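Mirnbridge Building & Interiors Board
Small Offices > Lighting, Ceilings, Noise

Topic: Exposed ceiling, painted white, lit like a dentist's. Options?

ductandcover
Joined: September
Posts: 23
Started 31 Aug 2025

We moved into the second floor of the old Lurnow building in spring and everybody loved it for a week. Brick wall, wood floor, pipes overhead, very grown up. Then we tried to work in it.

Two complaints. First, the light. Fluorescent panels, very bright, and the whole ceiling is white, pipes and beams included, so it all bounces. By mid-afternoon people are wearing ball caps at their desks. Second, the noise. One phone call on speaker and we're all on the call.

I have a landlord who will allow paint but "nothing structural," a budget that my boss describes as "let's see," and a ladder. My plan was to paint the ceiling dark gray, swap the panels for something warmer and call it done. Tell me why that's a bad idea before I buy the paint.

plasterbedamned
Posts: 3,503

It's a bad idea.

Longer version: dark ceilings look great in restaurants because you're in there for an hour and you're eating. In an office you lose all that bounce, so you need more light to get the same level on the desk, and now you've got bright rectangles against a black sky. The glare gets worse. I did this to a client's place years ago and we painted it back the next summer. I still can't lift my left arm all the way.

Leave it white. Fix the fixtures.

hexkey_widow

Disagree with the above, respectfully, as someone whose office has had a charcoal ceiling for six years. It's fine. It hides every cable we've ever run badly. You do need decent lamps on the desks, but you need those anyway.

The trick is you don't paint the whole thing. Everything above the bottom of the beams goes dark, walls stay white. And spray it. If you try to roll around pipes you will have a new religion by lunch.

plasterbedamned

"You do need decent lamps on the desks" is carrying a piano up the stairs in that sentence.

ohm_on_the_range

Can we see it before we argue about it? I realize that's against board tradition.

What I'd want to know is how the panels are spaced, whether they hang or sit tight to the ceiling, and what else is up there. People say "exposed ceiling" and mean anything from one tasteful duct to the inside of a submarine.

ductandcover

Fair. Took me until Tuesday, sorry.
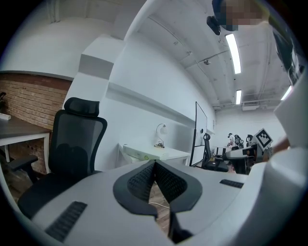 Main room looking up: light panels on, brick on the left, air vent unit toward the back.

The boxy white ledge at top left I assume is hiding something the landlord doesn't want to discuss. The left side of the room is the brick, with smooth white wall above it. I don't know what the little round thing on the beam is.

ohm_on_the_range

Okay, that's less submarine than I feared. Pipes, conduit, beams, all the one white. I've seen far worse get rented for far more.

The little round thing could be a sprinkler head or some kind of sensor, can't tell from that. It matters a lot which. If it's a sprinkler, you do not paint it. You don't get overspray on it, you don't hang a felt panel under it, you don't look at it with a wet brush in your hand. Ask the landlord for the fire drawings. If he says there aren't any, ask again in writing.

hexkey_widow

Seconding this. Painted sprinkler heads get replaced at somebody's expense and it won't be his.

Also I take back a little of what I said. I was picturing a much higher ceiling for some reason. I'd still go darker, but maybe a mid gray.

plasterbedamned

Mark the calendar.

quietplease_thirdfloor

I'll take the noise, since it's been left standing by the coats.

You've got a wood floor, a brick wall, smooth white wall above that, and a hard ceiling. That's a squash court with a mortgage. Paint will do nothing for it in any color. In order of what I'd try:

Rugs. Big ones, with a thick pad, under the desk clusters and not in the walkway where they'll look nice.
Something soft up high on the smooth wall above the brick. Felt or wrapped panels, whatever suits the budget.
Baffles between the beams, if and only if the sprinkler question is settled.

We used Jernel panels on our floor, the two-inch ones. They smell like a new car for a month and then they're fine. Fewer complaints since. We covered maybe a quarter of the wall and stopped when the money did.

brickapologist

Do not, under any circumstances, cover the brick. I feel this thread drifting that way.

quietplease_thirdfloor

I specifically said above the brick.

brickapologist

I know. I'm saying it early.

For what it's worth, rough brick scatters sound a bit better than flat drywall does. It won't absorb much but it's not your worst surface. Your worst surface is the floor, and then whoever takes calls on speaker.

ductandcover

The person who takes calls on speaker signs my time sheet, so I'll be starting with the rugs.

On the lights: has anyone put diffusers or film over existing panels? Rácz, the electrical place by us, quoted a full swap and I had to sit down. They wanted more than 60 hours of labor for the floor.

ohm_on_the_range

That quote is somebody who doesn't want the job. Get another.

Before you spend anything, find out whether all of them need to be on. Plenty of these places are wired in one bank because it was cheap, but sometimes there's a second switch hiding behind a door. Run alternate panels for a week. If people stop wearing hats, you've learned something for free. Then look at warmer tubes or retrofits, depending on what's in there, and have an electrician look inside one before you order a case of anything.

Film works, sort of. It yellows. Diffusers that fit the panel are better.

plasterbedamned

Agree with all of this, which annoys me. Warmer light on a white ceiling will look like a different room. Paint is a thing people do because they own a ladder.

hexkey_widow

I feel seen by that and I don't care for it.

ductandcover

Found a second switch. It was behind the coat rack. We've been here five months.

Half the panels off since Thursday. Three people say it's much better, one says she can't read her keyboard, and one hadn't noticed. Desk lamp for the keyboard. Rugs arrive next week, and I've emailed the landlord about the round thing. He replied "what round thing" so that's going well.

Paint is on hold. I returned the rollers but kept the drop cloths.

ohm_on_the_range

Send him the photo with an arrow on it. Landlords respond to arrows.

brickapologist

And the brick stays?

ductandcover

The brick stays.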